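3.2 杂物箱:什么东西会被放到一起

先交代一下我是怎么掉进这个题目里的。我原本想写的是衣柜,题目都报上去了,开题的时候还挺得意,觉得衣服的归类最有规律可循。结果入户走了没几家,我发现大家聊衣柜都聊得很顺,谁都能说出一套,冬天的放上面,夏天的放下面,内衣单独一格,说完就没话了。可是一旦问到“那这个箱子里是什么”,对方往往会停一下,笑一笑,然后说:“哎呀,这个啊,乱七八糟的。”

我对“乱七八糟的”这四五个字越来越感兴趣。中文里形容杂物的话真不少,零碎、零七八碎、七零八落、破烂儿、小东西,我外婆还有一个说法叫“零头碎脑”,我一直没在词典里查到完全对应的条目。说法这么多,却很少有人认真问过,这些东西凭什么算一类?它们既不同材质,也不同用途,更不是同一天买回来的。如果按商店货架的逻辑去分,它们应该散在好几条过道里。可在家里,它们就是待在同一个箱子里,而且一待可能就是好几年。

为了讨论方便,我在本文里把这类容器统一叫作“杂物箱”,不管它实际上是箱、盒、篮还是抽屉。英文文献里常见的 junk drawer 跟它很接近,但我不太想直接借用,原因有两个。一是 junk 这个词带着明显的贬义,好像里面的东西迟早要扔,而我的受访者大多不这么看;二是 drawer 是固定在柜子上的,位置不会变,我见到的杂物箱却有不少是可以整个端起来走的。能不能端走,这一点后面会反复提到,我认为它比箱子里装了什么还要重要一些。

Murray Lowther 在讨论家庭储物的时候提出过一个概念,他叫“暂放”,意思是一件东西被放下的时候,主人心里默认它以后还会有一个更合适的位置。我很喜欢这个概念,也基本沿用了它。但我跟他有一点分歧。Lowther 把暂放看成一个过渡阶段,东西要么被归位,要么被丢弃,总归是要往前走的。我访谈下来的感觉是,暂放本身就可以是终点。受访者说“先放这儿”的时候,那个“先”字其实已经很虚了,跟“改天一起吃饭”里的“改天”差不多。

本章的材料来自 11 户家庭,入户的时间集中在 June 前后,也就是南方梅雨还没完全过去的那阵子。这个季节选得有点巧,因为返潮,很多人家会把平时不动的箱子搬出来透一透气,顺便看看里面还有什么。每户我请主人自己选一个杂物箱,放到他们觉得方便翻看的地方,然后一边翻一边聊,每次 30 分钟。时间一到我就停,哪怕正聊到兴头上(有一次对方正讲到一半,我硬生生掐断了,现在想起来还觉得很失礼)。整理和编码用的是 Gerelum,一款很小的质性分析工具,界面难看,但是标签可以嵌套,正好适合这种东西套东西的材料。

“方便翻看的地方”这句话我当初写进说明里的时候没有多想,后来发现它问出了很多东西。我本来以为大家会选餐桌,桌面平,光线也好。可是选床的人比我预计的多得多。床在这里承担了一个很特别的角色,它足够大,东西可以摊开来摆;它是软的,瓶瓶罐罐倒出来也不会磕坏;更要紧的是,床到晚上是要睡人的,所以摊在床上的东西有一个天然的期限。有位受访者的原话是:“放地上我能放一个礼拜,放床上今天晚上必须弄完。”我把这句话抄在了笔记本的第一页。

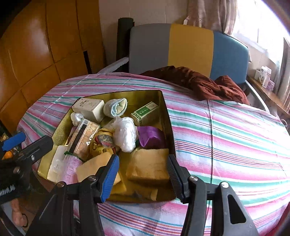
图 3 杂物箱一例:置于条纹床单上的深口长方形箱子,内有纸盒、卷起的绒面织物、透明包装物及数个塑料袋。

再往下说期限的事。把箱子端到床上,等于给自己上了一个闹钟,这一点跟我前面说的“能不能端走”直接相关。抽屉当然也可以抽出来,但是很少有人真的把抽屉抽下来放到床上去,大多数人是蹲在柜子前面,就着那个别扭的姿势翻两下,腿一麻就关上了。所以同样是暂放,放在抽屉里的东西被重新看见的机会,跟放在可移动的箱子里的东西,差得很远。我在编码的时候专门给“整体移动”开了一个标签,最初只是顺手,后来它成了整份材料里最常被我点开的一个。

接下来我想聊聊袋子。翻杂物箱的时候,最拖慢速度的就是打了结的塑料袋。纸盒上有字,透明包装一眼能看到里面,唯独不透明的、又系了口的袋子,主人拿在手里掂一掂,捏一捏,常常要想上好一会儿。有意思的是,很多人并不急着解开。他们会先猜。“这个应该是上次剩下的”“这个可能是我妈给我装的”。猜完了,有些人就直接把袋子放回去,结还是原来那个结。

我一开始把这种行为记成“跳过”,心里多少有点替他们着急,差点就要伸手帮忙解了。后来重听录音,才意识到那个结是有信息的。谁打的结,打成什么样,主人往往比袋子里的内容记得更清楚。一位受访者说,她一看结就知道是她妈妈系的,因为她妈妈系袋子总要绕两圈再塞进去,她自己嫌麻烦,从来只打一个活扣。对她来说,这个袋子在箱子里的身份首先是“我妈装的那包”,至于里面是药还是针线,反倒要往后排。这跟 Lowther 讲的暂放就不太一样了,这里面已经有了一层托付的意思,不是自己放的,所以也不太好由自己来处置。

由此我想提出一个小小的区分。杂物箱里的包装大致可以按“能不能不打开就知道”来看。透明的,看得见内容;有字的,读得出内容;系了口的,要靠记忆去补。三种包装在同一个箱子里挤着,翻看的节奏就会忽快忽慢。我在转写的时候留意到,碰到前两种,受访者的话都很短,“这个是那个”,说完就过去了;碰到第三种,话会突然变长,故事都是从这儿来的。如果哪位同行也想做类似的访谈,我的建议很简单,袋子没解开之前不要催。

织物类的东西也值得单独说几句。按道理讲,袜子、手套、小毛巾这些是有去处的,衣柜里多半给它们留了地方。可它们就是会跑到杂物箱里来,而且多半是卷着的。我问过好几位为什么要卷,回答都很一致,卷起来省地方,还不会散。再追问一句,为什么不卷好了放回衣柜呢?这下答案就五花八门了。有人说是因为只找到一只,在等另一只;有人说太旧了,不想跟好的放一块儿,但还能擦擦东西;还有一位想了半天,说:“它不脏,也不算干净。”这句话我太喜欢了,好像一下子把杂物箱的脾气说出来了一半。杂物箱收留的,很大一部分就是这种两头都不完全够格的东西。

纸盒的情况又不同。受访者对纸盒普遍比对塑料袋客气,摆放的时候会让它们靠着箱壁站好,或者挤在角落里。这里面有很实际的考虑,方的东西靠边,软的东西填中间,箱子才装得多,这一点几乎人人都会,也没谁专门教过。但是纸盒还有另一个命运,就是里面的东西早就用完了,盒子却留了下来,理由是“这个盒子挺好的”。我在 Akow 小区的一户人家里见过一只套着一只的三层空盒,主人自己拆到最里面的时候也愣住了,拆完了又原样套回去,放回了箱底。我没忍住笑了,她也笑了,录音里有很长一段两个人都在笑,转写的时候只好写“(笑声)”。

说到箱子本身。我问过每一户,这只箱子是为了装杂物专门买的吗?绝大多数不是。有原来装礼品的,有搬家剩下的,有本来打算放玩具、后来孩子大了空出来的。专门去买的只有 3 户,其中一户买的是 Vivitz 的成套收纳箱,一套好几个,大小可以互相嵌着放,买的时候雄心勃勃,连标签纸都一起下了单。标签后来写了吗?写了两张。一张写的是“电池”,一张写的是“其他”。写着“电池”的那只里面确实有电池,不过也有蜡烛、有卷尺,还有一把谁也说不清是开哪扇门的钥匙。写着“其他”的那只倒是最名副其实的。

我不想把这件事写成一个收纳失败的故事。市面上谈整理的书,动不动就要求每件物品都有“家”,读多了会让人觉得,家里但凡有一只说不清内容的箱子,就是日子没过好。我读那些书的时候也确实动手收拾过,很有干劲,收拾完了浑身舒坦,然后过了一阵子,同样一批东西又聚到了同一只箱子里,像约好了一样。做完这轮访谈,我的看法松动了不少。分类是要花力气的,每多分出一类,就要多记住一个位置。把分不动的东西放在一处,至少找的时候只需要找一个地方,这笔账很多受访者心里算得清清楚楚,只是不会用这样的话讲出来。

有一位受访者(后文称她为 Ung 姐,这是她自己挑的化名)讲得特别实在。我问她,箱子里的东西要是有 100 样,你能说出几样?她说说不出几样,但是如果我问她“家里有没有橡皮筋”,她马上能告诉我有,就在那个箱子里。也就是说,她记住的是“有”和“在哪儿”,中间那份清单是空的。这跟我们平时设想的记忆方式很不一样,我们总以为得先有清单,才谈得上查找。我后来把这个问题补问了另外几户,回答的方向都差不多,只是没有她说得这么利索。

当然,这批材料的局限也很明显。箱子是受访者自己选的,太私密的、太难看的,多半不会端到我面前来;我在场这件事本身也会让人翻得比平时斯文一些,有两位在我到之前已经先收拾过一遍了,还是聊到后来自己说漏嘴的。另外,我只看了一个季节。冬天的杂物箱会不会不一样,暖宝宝、护手霜、没拆的手套会不会把别的东西挤出去,我现在答不上来。

下一节转到厨房,谈的还是同一个问题,只不过容器从箱子换成了冰箱门上的那几层架子。那里的东西会过期,暂放的人就没有这么从容了,语气也急了很多,有几位一边翻一边就开始往外扔,我跟在后面记都记不过来。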